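Notebook, wash room, September
N. Ross. Copied to Urszula and Trevor S.

Morning, 9.40

Cotton swatches for the Jovirden job. Urszula wants them all pre-washed before Rozália cuts, after the shrinkage mess in the last lot. 143 swatches cut and overlocked, rest of the roll still at Tiltex. Net bags, not too tight, they came out creased like old maps last time.

Weighed the first load dry: 2,774 g with the bags. Scale zeroed twice as it was drifting again.

Things to keep the same for every load:
- same programme, don't fiddle
- no softener, none, not even a drop (Trevor G.)
- liquid from the one pouch till it's finished, then note the change here
- swatches out as soon as it stops. Do not leave them sat in the drum over lunch

1. Machine

Using the black Midea. Pouch lives on top of it at the back left, pink and white one with the white spout cap, please put it back there. Wipe the cap or it glues itself shut. Programme is the silver knob at the right hand end, and the display is over to the left. Write down what the display says before you press anything else, I forgot on the trial load and had to guess afterwards. C:10 on it when I looked. Don't know what the C is for, manual is with Trevor S. - can you look it up and put it in here please.
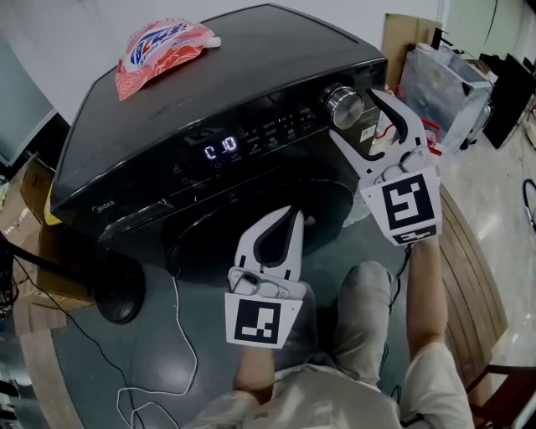 2. Dosing

Cap is useless for measuring. Went over to the small beaker, 40 ml a load, poured at eye level. Urszula thinks 40 is on the heavy side for swatches with no dirt in them. Probably right but the trial load had 40 so I'm staying with it untill the set is done. We can do a half dose load at the end if there's any of the roll left.

Rinse check: squeeze one swatch from each bag over a white dish, look for suds. First load fine. Second load a bit of froth off bag 4, gave that one another rinse and marked it with a red thread so Rozália can leave it out if she wants.

3. Drying and measuring

Flat on the mesh, no pegs. Pegs leave a dent and then you measure the dent. Marks are 1,000 mm apart on the long strips, measure along the warp first, then weft, pencil only. Strip A lost 31 mm on warp, strip B 28. Weft hardly moved. More than the MacLeod cloth did but less than I was afraid of.

Strip C not done, edge curled, will press and remesure.

4. Room

Needs an hour's tidying and hasn't had it. The big white jugs with the red caps are still on the floor to the right of the black cabinet, flattened cardboard against the wall past them. Cardboard should go out with the next collection. I'd like the jugs somewhere you can get at them without moving things first - suggestions welcome. Drawer unit also wants the bag taken off the top so we can see what's what. Wooden bench to stay where it is, I need it for laying out.

Trevor G. asked about putting the Vevell samples through in the same week. No, not till these are finished, the dye will be in everything.
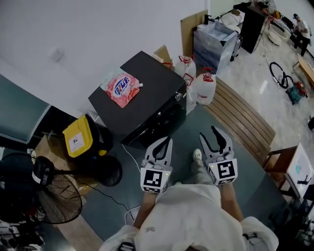

Cabinet, jugs and bench, before the tidy.

Afternoon, 3.15

Load three in. Weight lower than the first two as I ran out of net bags, noted on the sheet. Order no. for more bags is 728, ask Urszula where it's got to.

Still to do: press strip C, label the shelf, ring Tiltex re the rest of the roll, sharpen pencils (both of them are stubs).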